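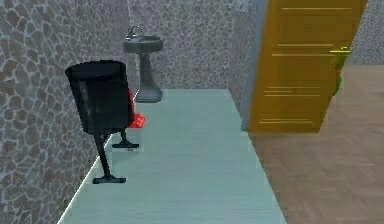
Última modificación: 24 de abril de 2023

Gestión de entidades deportivas
Tema 4. El club como asociación: socios, órganos y dinero
Apuntes de clase. Profesora: Ilse Baert

Antes de entrar en materia, una advertencia cariñosa para quienes venís de competir o de entrenar: este tema parece el más árido del curso y, sin embargo, es el que más preguntas me trae por los pasillos años después, cuando ya estáis trabajando y alguien os pone delante unos estatutos de hace tres décadas. Leedlo con calma, con un café si hace falta, y traed las dudas apuntadas.

4.1. De quién es un club

En la sesión anterior vimos las sociedades mercantiles, donde quien tiene más participaciones manda más. En la asociación deportiva clásica las cosas van de otra manera: cada socio tiene un voto, pague la cuota familiar o la individual, lleve cuarenta años en la grada o se apuntara el mes pasado (salvo que los estatutos pidan una antigüedad mínima, que a veces la piden, así que miradlo siempre).

El caso que usaremos todo el trimestre es el Club Polideportivo Jarnosau, con sus secciones de balonmano, natación y atletismo. Al cierre de la última temporada tenía 3759 socios. A la asamblea ordinaria asistieron 137. Os pido que os quedéis un rato pensando en esa distancia, porque casi todo lo que viene después sale de ahí: quién decide, en nombre de quién y con qué legitimidad.

4.2. Los órganos

Asamblea general. Es el órgano supremo. Aprueba las cuentas, el presupuesto y los cambios de estatutos. En Jarnosau se reúne en julio, entre el final de una temporada y el comienzo de la siguiente, y eso tiene sus inconvenientes, que comentaremos en clase.

Junta directiva. Lleva el día a día y rinde cuentas ante la asamblea. Fijaos en la duración de los mandatos y en si se pueden repetir. Una junta que se renueva entera de golpe pierde la memoria; una que no se renueva nunca acaba confundiendo el club con su propia casa.

Dirección deportiva. Suele ser personal contratado y no figura en todos los estatutos. Cuando no figura, los conflictos con la junta se resuelven como buenamente se puede. Driss Bensaid, que dirigió la sección de atletismo durante dos mandatos, vendrá a contarnos uno de esos conflictos con bastante más gracia que yo.

4.3. El dinero

Las cuotas dan estabilidad, pero rara vez llegan para todo. En el presupuesto que tenéis en la carpeta del curso veréis cuatro fuentes: cuotas, taquilla, subvención pública y patrocinio. El patrocinador principal es Liltusent, que paga en 2 plazos, uno al firmar y otro a mitad de temporada. Parece un detalle menor y no lo es, ¡preguntad a cualquiera que haya tenido que pagar nóminas en noviembre!

Un error muy frecuente en los ejercicios de otros años es contar la subvención como ingreso seguro. Hasta que no hay resolución firmada, en el presupuesto va aparte y con una nota que lo explique. Kobe Michiels, que corrige conmigo las prácticas, es muy estricto en este punto y hace bien.

4.4. La participación

Para las últimas elecciones el club permitió por primera vez el voto anticipado y participaron unos 1393 socios, muchísimos más que los que van a cualquier asamblea. ¿Significa eso que el voto presencial sobra? Yo creo que no, y Marijke Dierckx, en la lectura obligatoria, sostiene justo lo contrario. Me encantaría que lo discutierais con argumentos y sin prisas, porque en una asamblea se pregunta, se replica y alguna vez hasta se cambia de opinión, pero también es verdad que quien trabaja por turnos o cuida de alguien se queda fuera casi siempre.

Práctica para la próxima sesión

Por parejas, leed los artículos de los estatutos dedicados a la asamblea y redactad una propuesta de reforma de una página como máximo. Tiene que incluir el texto actual, el texto nuevo y un párrafo que explique el cambio a un socio sin formación jurídica. Las parejas que prefieran trabajar con el Club de Remo Pitetti pueden hacerlo, avisando antes a Shahla Mazandarani, que tiene la documentación.

Lecturas

Dierckx, M., «Votar sin estar», cuaderno del curso, segunda parte.
Estatutos y presupuesto de Jarnosau (carpeta compartida).
Optativa: el dosier Kaushik sobre patrocinio en clubes pequeños, sobre todo el capítulo de las cláusulas de salida.

Las tutorías siguen en el despacho de siempre, después de clase. Si venís con el borrador impreso, avanzamos mucho más.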